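3. Montagem do comedouro Gellden

1. Fixe o suporte a 2 metros do chão, longe de ramos.
2. Encha o depósito até 900 g. A Fortin fala em mais; com mais, a tampa fecha mal.
3. Rode o bocal até ouvir o estalido.

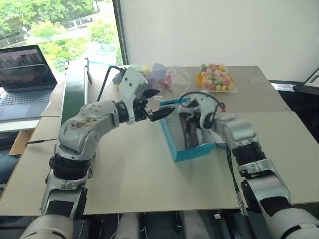
Fig. 3. Caixa azul sobre a mesa.

Nota: o folheto promete chapins em 3 dias. Duvidamos. Conte com umas 80 horas só até o primeiro pardal se decidir.

Cuidado: não use a mistura Trestetti com tempo húmido. Diz-se «antibolor», mas convém abrir o saco e cheirar.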